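Home | Tracker | Docs | Releases | Log in

Tagged: simulation, controller, gripper frames

Ticket 386: Left arm holds above the floor and does not start the reach

Opened by Kacper Wysocka, Mar 22, 2022

Version: Flutwood planner, Paterson branch. Scene: Vallton kitchen, two-arm robot, simulation only.

Problem: the task is to pick the carrot from the white surface. The planner returns a valid path, but the controller rejects it at the first waypoint with "target outside workspace". The arms stay raised with the grippers open until the timeout of 2000 steps. I repeated it with 17 random seeds and the result is always the same.

What I checked first: the joint limits are correct and the carrot pose is correct in the world frame. I compared it with the head view and it lies where it should, on top of the ring-shaped thing.
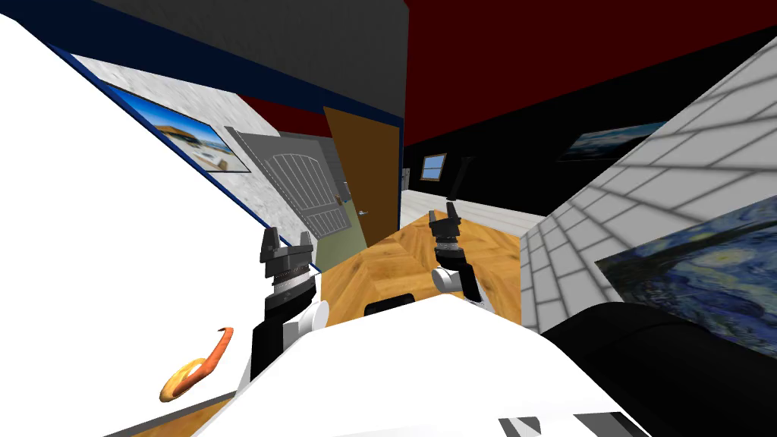 Then I printed the target pose as the controller receives it. The position is good in the planner log and wrong in the controller log, so something is changed between them. I suspected the Flillport bridge, which converts world poses to the base frame of each arm.

Update 1. The bridge reads the base transform one time at startup. After a scene reset the robot gets a new heading, but the bridge still uses the old one. I tried a restart of the bridge after every reset and the error message is gone — but this is too slow for training.

Update 2. I also checked the wrist view, in case the gripper camera has the same old transform. Its mounting is stored relative to the palm, so it is not affected.
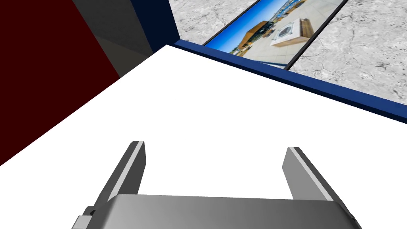
Wrist view, fingers open, nothing between them.

Update 3. I made a patch which reads the base transform again on each reset event. It is 3 lines in the bridge. Please review if the event order is safe, I am not sure that the reset event always comes after the new heading is written.

Status: waiting for review

Contact | © 2022 Flutwood | Back to top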